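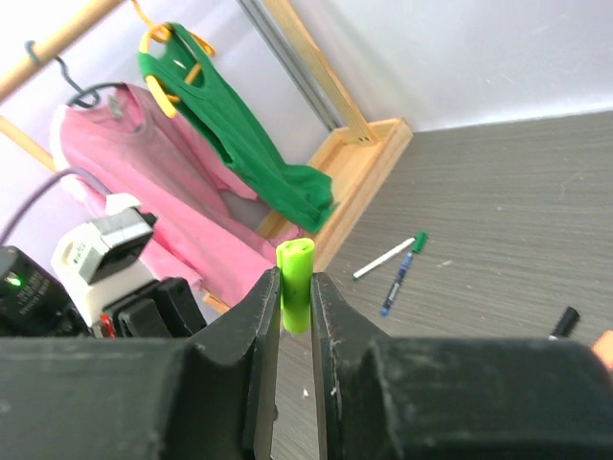 Jean Rankin reckons her earplugs fall out by two in the morning no matter what she does, and could I please write down how you're meant to put the flaming things in. Fair enough, Jean. I slept beside a snorer for eleven years and have opinions.

How to fit foam earplugs so they stay put

Wash your hands first. Whatever is on your fingers is about to be in your ear.

Roll the plug between thumb and fingertips into a thin, even cylinder. Go slowly. If it has creases, sound gets in along them, so let it puff up and start again. Most people squash it flat and call that rolling.

Reach over the top of your head with the opposite arm and pull the ear up and back. You will look like a chimp doing a crossword. Pulling straightens the canal, and skipping it is how you end up with half a plug waving about in the breeze.

Slide the plug in while it's still skinny and hold it there with a fingertip for thirty seconds. Count them properly. Then hum. Your voice should sound deep and plugged up, the same on both sides. If one side sounds like the kitchen, redo that side.

Getting them out

Twist gently, then draw out. Yanking makes a vacuum and you'll say a word.

Sizes

Ear canals vary, and yours may not even match each other. If a plug hurts after an hour, buy the small ones. My left takes a regular and my right takes a small, so I now own 379 spare plugs, mostly useless ones. Ilham Chin has offered to take the regulars off my hands and I have yet to see a car in the driveway.

Bin foam plugs when they go shiny, grubby or slow to spring back. Washing them makes them sadder. Sore ears, discharge or a build-up of wax mean no plugs until the GP has had a look, and keep the cotton buds out of it.

Next up is white noise machines, once I've stopped hating mine.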